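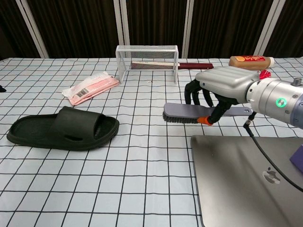 I have spent most of this year selling off the contents of a two-bedroom apartment one listing at a time, and I would like to report my findings before I forget what I used to own.

2/ Background: we're moving to a smaller place in April. The new place has one closet. The current place has five, and I had mistaken all of them for storage when they were a slow-moving landfill with doors.

3/ I started on Staditent because my neighbor said it was easy. It is easy. You put up a listing, and within a minute someone asks "is this available" and then goes into the witness protection program.

4/ I've had that message more than 200 times. I used to write back a full sentence with a greeting. Now I write "yes" and go make lunch.

5/ Pricing. Whatever you think your thing is worth, take off half for the fact that it's used, then half again for the fact that you're the only one who was there when you bought it.

6/ I had a bread machine I was sure would go for $38. It went for $20 and the man asked if I had any flour.

7/ I did have flour. He took the flour.

8/ Clothes are their own misery. A coat I paid a frightening amount for sat up there for two months with one like, and the like was from my sister-in-law.

9/ Meanwhile a box of mismatched hangers had people ready to fight in my driveway. Three separate offers. One woman wanted to know if they'd been in a smoke-free home. The hangers.

10/ Shoes: list the size in the title, list the size in the first line, put the size in again at the bottom. You will be asked what size they are.

11/ Someone asked me to measure the inside of a boot "to the toe." I did it with a wooden spoon and a pencil mark. She said thanks, she was really more of a clog person.

12/ I tried Endo for a while because it does the shipping labels for you. What it doesn't do is the shipping. I own a tape gun now. I bought a thing in order to get rid of things.

13/ The tape gun is going up for sale in April.

14/ A word on pickup. "I can be there in 20" is a state of mind. I've had people say it from another time zone. I once sat on my own front steps guarding a floor lamp through an entire sunset.

15/ The ones who do show up on time are always retired men buying something for the garage. They bring exact change and a blanket for the back seat. I would sell only to them if they'd take an interest in candle holders.

16/ Haggling I have come to respect. If you want to offer me less, fine, this is the arena. What I can't take is the biography. I don't need to hear about your cousin's divorce to knock $2 off a colander.

17/ I knocked $2 off the colander. It was a pretty bad divorce.

18/ Things that sold faster than I could take them out of the closet: any kind of basket, a broken fan ("for parts"), extension cords, a framed print of a pear.

19/ Things I couldn't give away, and I mean that literally, I put them at the curb under a sign that said FREE: a set of encyclopedias, a perfectly good printer, the other framed print (an onion).

20/ Someone took the sign.

21/ My spouse's system is different. My spouse puts an item in a bag for donation, carries the bag to the car, and then drives it around town for a season so it can see a bit of the world before it comes back inside.

22/ We found a bag in the trunk last week that neither of us remembered packing. It had a waffle iron in it. We'd bought a new waffle iron in the fall.

23/ I did try doing it all in one go with a yard sale. Four hours in a lawn chair to make enough for a sandwich, and I'd already eaten a sandwich in the lawn chair. Also I bought a rake from the people across the street, who were having one too.

24/ The thing I was dreading was the sentimental stuff, and that went fine. I cried over nothing. Then I opened a drawer of takeout menus from our first year here and had to go stand in the yard.

25/ Half those places are gone. The Burier Grill, where they knew us by the order. I kept that menu and let the rest go. It takes up no room at all, I checked.

26/ Current standings, as of Dec 24, 2024: three closets empty, one closet at "you can see the back wall," and one closet we've agreed not to discuss until after the holidays.

27/ Which brings me to tomorrow, when both our families will hand us large objects in wrapping paper. I've asked for socks. I have been told there's a fondue set.

28/ Anyway if anybody needs a fondue set, new in box, pickup only. Yes, it's available.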